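Speaker notes: Teaching by Remote Control
Masia program, spring briefing. Slot begins 10:30 a.m.

Slide 1. Title
Welcome the audience on behalf of the Masia program. Acknowledge Brisier for the use of the workshop.

Slide 2. Purpose of the work
The program studies how an arm can learn a tabletop task from people who steer it remotely. The operator moves a hand controller and the arm follows. Commands and arm positions are recorded together. No task is programmed in advance.

Slide 3. Collection to date
State the figures slowly. 62 operators have contributed nearly 3,000 demonstrations. Each operator completes a practice period before any recording is kept. Mention that Phelan reviewed the training sheet in March.

Slide 4. Instructions to operators
Instructions are given as short written sentences, such as "push the green star toward the red star." Operators choose their own path. Pauses and corrections remain in the record. If asked about failed attempts: they are kept and labeled separately.

Slide 5. Hand guiding compared with remote control
Hand guiding is quicker to learn, but the operator's arms block the view of the table. Dasance supplied the comparison set of 200 hand-guided runs. Do not quote success rates; the analysis is still under review.

Slide 6. The task surface
Allow a moment before speaking.
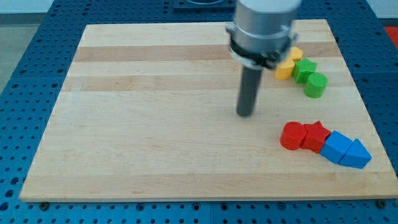 SESSION TYPE: PUSHING, SINGLE ROD

The tool is one straight rod with a rounded tip, so blocks are pushed and never grasped. Point out the two groups on the right side of the board, yellow with green and red with blue. The left half is open for placement. Note the touching blocks in the lower row, as separating them calls for careful steering.

Slide 7. Next steps
Phase 2 adds a second operator station. Refer questions on data access to the program office.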